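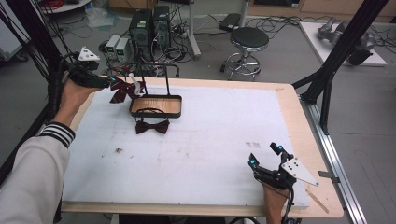 Petronella Maluleke holds that a bow tie left knotted overnight has already begun to lose its shape, and that the habit does more harm than any amount of wearing. Her view, set out in a letter to the newsletter of the haberdashers Mahlangu, is shared by many people who tie their own and by few who buy them ready-made.

The bow tie is a short necktie fastened at the front of the collar in a symmetrical bow, with a loop and a flared end on either side. It is worn with formal and semi-formal dress, and in some trades and professions as everyday wear. Storage and care differ from those of the long tie, mainly in that a bow tie is too short to hang well from an ordinary tie rack.

Types

Three types are in general use. The self-tie, or freestyle, is a single shaped strip of cloth, or two strips joined by an adjustable band, and is knotted by the wearer. The pre-tied bow is sewn permanently into shape and mounted on a band that closes with a hook. The clip-on has no band and attaches directly to the collar by one or two metal clips.

Self-tie bows are further divided by the outline of the blade. The butterfly is the broadest, the batwing is straight-sided and narrow, and the diamond point ends in a tip. Maroon, navy and black are the commonest colours in shops. Small repeating patterns are preferred to large ones, as only a little of the cloth shows once the bow is made up.

Storage

Pre-tied bows are usually kept flat with the wings spread. A shallow tray or drawer is suitable, provided the wings do not hang over the side for long periods, which can put a permanent bend in the interlining. Trays of wood with a raised rim are common on dressing tables, where they also hold collar stiffeners, cufflinks and loose cords. A tray with a handle can be carried from room to room when dressing several people, as at a wedding.

Self-tie bows are untied after wear and laid out full length, or rolled loosely from one end. Rolling suits travel. The Grikora roll, a cloth wrap with 9 narrow pockets, was sold for this purpose and is still copied by home sewers. Jostwood makes a divided drawer insert with 6 compartments, each wide enough for one made-up bow.

Silk is kept out of direct sunlight. Dark reds are especially prone to fading along the folds, and a bow that has faded on one wing only cannot be evened out by re-dyeing at home.

Sorting and setting out

Where bows are kept in numbers, as in choirs, school bands and hire shops, they are sorted by colour first and fastening second. Thabiso Fourie's handbook for wardrobe staff, Neckwear in Store, recommends working over a clean white sheet, on which lint, loose threads and missing hooks are easily noticed. Each bow is laid face up, the band is tucked behind the knot and the wings are smoothed outward from the centre. The handbook runs to 376 pages, of which 2 deal with clip-ons.

Cleaning

Most silk bow ties are marked for dry cleaning only. Cotton and linen bows may be hand washed if the interlining is also washable. Stains are blotted, never rubbed. Creases in a pre-tied bow are removed with steam held a short distance away; pressing with an iron flattens the loops and leaves a shine on dark cloth.

See also

Cravat
Cummerbund
Collar stiffener
Valet tray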